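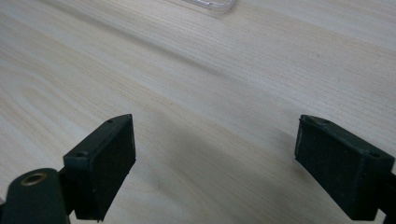 作業台と二本の指。暗い緑のハウジング、内側に黒っぽいパッド。何もつかんでいない。

手が覚えていることを、機械にどう渡すか　梱包会社Balmontの現場から

朝いちばんの梱包場は思ったより静かだ。台車の音。テープを切る音。誰かの咳。化粧品の小箱や試供品の詰め合わせを請け負うBalmontに来たのは、ここで働く人たちの「手の使い方」が変わりはじめたと聞いたからだ。

変わったのは、まず道具だった。

手持ちのグリッパー。人が握って、指を開いたり閉じたりする。ロボットの先についているはずのものを、人間が持って仕事をする。動きは記録され、あとでアームの学習に使われる。導入を担当したのはAveticoという小さな会社で、現場に通ってくるのはTelmo Peñalverさん。取材中も三回電話が鳴り、三回とも出なかった。

「ロボットを先に置くと、みんなロボットに合わせて仕事を変えちゃうんですよ。まず人がやる。人がやったとおりを録る。順番としてはそっちです」

早口。こちらのメモが追いつかない。

対象になっている工程は2つ。透明なケースを台に並べる工程と、並べたケースに中身を入れる工程だ。どちらも見ているだけなら簡単そうに見える。やってみると簡単ではない。私も握らせてもらった。ケースの縁をつまもうとして滑る。もう一度。角度が浅い。三度目でつかめたが、今度は置けない。離すときにケースが指についてくる感じがある。素手なら考えもしないことだ。

隣で笑っていたのがAyman Atallahさん。この会社で18年、ずっと梱包の側にいる。

「最初の週はひどかった。腹が立ってね。自分の手のほうが早いに決まってる。なんでわざわざ下手になる道具を持たされるのかと」

それでも続けた理由を聞くと、少し黙ってから「時給が同じだったから」と言う。周りがまた笑う。

一日の記録のノルマは300回。つかんで、運んで、離す。それで一回。数字だけ聞くと多いのか少ないのか分からない。Atallahさんによれば、午前中はいい。昼のあとがきつい。肩ではなく、親指のつけ根に来る。

当初の計画では、一人が一日じゅうグリッパーを持つことになっていた。三日で苦情が出た。いまは交代制で、一時間持ったら通常の梱包に戻る。戻ると手が軽いらしい。軽すぎてケースを飛ばした人もいる、とか。

Peñalverさんはこの変更を歓迎している。人が疲れると動きが雑になる。雑な動きを学んだアームは雑に動く。「疲れた人のデータは、あとで全部こっちに返ってきます」。休憩を増やしてくれと頼んだのは現場だが、理由をつけて上に通したのは彼だったという。上はすぐ納得した。データの質、という言葉が効いた。腰が痛い、では二年通らなかった話だ、とある社員は言った。名前は出さないでほしいとのこと。

ここは書いておきたい。自動化の話になると、たいてい人が減るか減らないかに行く。もちろん大事だ。でも現場で何人かに話を聞くと、先に出てくるのはもっと細かいことだった。台の高さ。照明。手袋をするかしないか。誰のやり方を「正しい」ことにするのか。

最後のが揉めた。

ケースの置き方には流派がある。奥から手前に並べる人と、手前から奥に並べる人。どちらも速い。長いあいだ誰も気にしていなかった。ところが記録を始めたら、混ざっていると学習がうまくいかないとAveticoが言い出した。どちらかに揃えてほしい。さあどうする。

話し合いは二回。一回目は決まらず、二回目は終業後に一時間。結局、奥から手前に決まった。Atallahさんは手前から奥の人だった。

「18年やってきたのに、直せと言われた。別に怒ってはいないよ。怒ってはいないけど、家で皿を並べるときに気がついたんだ。奥から置いてる」

記録の対象外の仕事では、いまもみんな好きに並べている。外から見ていると、グリッパーを持った途端に順番が入れ替わるのがちょっと面白い。本人たちは無意識だそうだ。

では、肝心のアームのほうはどうか。

アームは2台、梱包場の奥の区画に入っている。社内での呼び名はLolteo。もとは導入計画の名前で、それがそのまま機械の名前になった。見学した日は片方が調整中で、もう片方が動いていた。ケースを一つ取って、置く。次を取って、置く。速くはない。Atallahさんの半分くらいの速さに見えた。ただ、止まらない。こちらが水を飲んでいるあいだも、電話に出ているあいだも、置いている。

失敗もする。ケースが二枚重なっていると、二枚ともつかむ。透明なもの同士だから見分けにくいのだ、とPeñalverさん。人間はどうしているのかと聞くと、Atallahさんが代わりに答えた。

「音だよ。二枚だと音が違う」

Peñalverさんがメモを取った。グリッパーの記録に音を入れるかどうか、次の打ち合わせの議題になるらしい。こういうやりとりが一日に何度もある。以前は外の会社の人間が現場の作業者に質問すること自体、あまりなかったという。図面を持ってきて、置いて、帰る。

話を人員に戻す。会社の説明では、Lolteoの導入を理由に辞めてもらう予定はない。増えた注文のぶんを機械に回す、という言い方だった。信じているかと聞くと、反応はばらばらだった。信じている人。信じていないけど定年が近いからいいという人。若い一人は、教える側に回れるなら残る、回れないなら秋には別を探す、とはっきり言った。まだ面接の予定は入れてないそうだが。

教える側、という仕事は実際にできつつある。記録した動きを画面で見返して、使えるものと使えないものに分ける。最初はAveticoの社員がやっていたが、選び方がおかしいと現場から声が上がった。きれいに見える動きばかり残していたのだ。ケースを少し傾けて縁を台に当て、それから倒すように置く。見た目はもたついているが、これがいちばん傷がつかない。知らない人が見れば失敗に見える。ごっそり捨てられていた。

いまは選別に現場から一人が入る。週替わり。座ってできる仕事なので希望者が多く、順番表が壁に貼ってある。Atallahさんの名前もあった。本人は眼鏡を忘れるからあまり好きじゃないと言う。

手当はつくのか。ここは歯切れが悪い。通常の梱包と同じ扱いで、上乗せはない。自分の動きが機械に入って、その機械がずっと働くのに、払われるのは記録した時間のぶんだけ。おかしくないか、という声は休憩室で何度か聞いた。会社側は「検討している」と答えた。いつまでに、という問いへの答えはもらえなかった。

似た話は取引先のCuestaでも起きているらしい。あちらは食品で、手袋が必須。グリッパーの握り心地がまるで違うと聞く。行ってみたかったが日程が合わなっかた。11月に新しいラインが動くというので、そのころにもう一度頼んでみるつもりだ。

午後三時すぎ、交代の時間。Atallahさんがグリッパーを台に置いて、手を振った。ぶらぶらと、水を切るみたいに。次の人が握る前に、指を二、三度開いて閉じる。全員がこれをやる。マニュアルにはない。誰が始めたのか聞いてみたが、みんな別の人の名前を挙げた。

Peñalverさんによると、この空の開け閉めも記録の頭に入ってしまうので、学習の前に切り落としている。一度だけ切り忘れたことがあった。翌朝、アームはケースを取りに行く前に、指を開いて閉じた。二回。

「そのままにしといてくれって言われましたよ」とPeñalverさん。直したんですか、と聞くと、直しました、と言う。一回の動作につき何秒か損をするから。Atallahさんはいまだに文句を言っている。

帰りぎわ、もう一度だけ握らせてもらった。今度は一回でつかめた。置くのはやぱり駄目だった。ケースが倒れて、乾いた音がした。一枚の音だな、とAtallahさんが言った。

（取材・文　編集部）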